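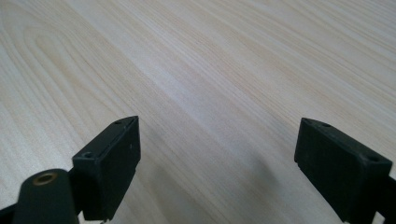
Figura 1. Tablero de la mesa de trabajo, con la veta en arco a la izquierda.

Una mesa para el taller: informe del proyecto de segundo curso
Grupo: Jawad Gondal, Nobuhle Mtshali y Mitsuko Ogura
Tutora: Elspeth Buchanan
Entrega: 4 de junio de 2020

1. De dónde salió la idea

Al empezar el curso el taller tenía mesas de sobra, pero todas cojeaban o estaban tan oscuras que costaba encontrar encima una broca o un tornillo pequeño. Propusimos hacer una mesa clara, lisa y fácil de limpiar, y la profesora Buchanan nos dijo que sí el mismo día. ¡Qué ilusión nos hizo! Ninguno de los tres había montado antes un mueble de este tamaño, y Mitsuko ni siquiera había usado una fresadora.

La mesa se llama Garkeo, que fue el nombre que le pusimos al primer boceto y ya no hubo manera de quitárselo.

2. El tablero

Fue lo que más nos hizo discutir, y también lo que más nos gustó. En el almacén Sastwood nos dejaron ver varios tableros de tono claro y acabamos eligiendo uno rubio, casi crema, con unas vetas finas entre beis rosado y gris. En uno de los lados el dibujo se curva y forma varios arcos alargados, unos dentro de otros, hasta que las líneas vuelven a enderezarse. Nobuhle lo vio enseguida: el arco tenía que quedar a la vista y no en la parte que va contra la pared. Le hicimos caso y nos alegramos cada vez que entramos en el taller.

Un tablero claro tiene su lado incómodo. Con luz fuerte la veta se pierde en algunas zonas y la superficie parece casi lisa, y para marcar medidas con lápiz tuvimos que trabajar desde el lado contrario a la ventana. Probamos también con cinta de pintor y fue mucho mejor, la verdad — la próxima vez empezaríamos por ahí.

3. Estructura y montaje

Las patas y el bastidor salieron de listones que ya había en el centro. Usamos 16 tornillos para unir el tablero al bastidor y cola en los ensambles de las patas. El primer montaje lo hicimos en diciembre y hubo que repetirlo: dos patas habían quedado algo más cortas que las otras, porque medimos desde el extremo equivocado del listón. Jawad preparó entonces una plantilla sencilla para cortar las cuatro iguales y con ella el trabajo fue rapidísimo.

El presupuesto era de 300 euros y no lo agotamos. Casi todo se fue en el tablero, y el resto en cola, lijas y topes de goma para las patas.

4. Pruebas de uso

Queríamos saber si la mesa servía para trabajar de verdad, así que pedimos a Ghazala Abbasi, del grupo de encuadernación, que la usara durante dos semanas. Nos devolvió una hoja llena de notas (¡gracias, Ghazala!). Le gustó poder extender los pliegos sin que se engancharan y encontrar las agujas a la primera. Pidió los cantos más redondeados, porque al apoyar los antebrazos se le marcaban. Los lijamos otra vez con grano fino y ya no hubo quejas.

5. Lo que queda pendiente

Falta decidir dónde guardar las herramientas. Tenemos dibujada una balda inferior, y Nobuhle prefiere un cajón estrecho con guías. También habría que revisar los tornillos al cabo de unos meses, sobre todo los de las esquinas. Los planos, la lista de materiales y la plantilla de Jawad están en la carpeta del taller, por si el grupo del año que viene quiere hacer una segunda mesa a juego.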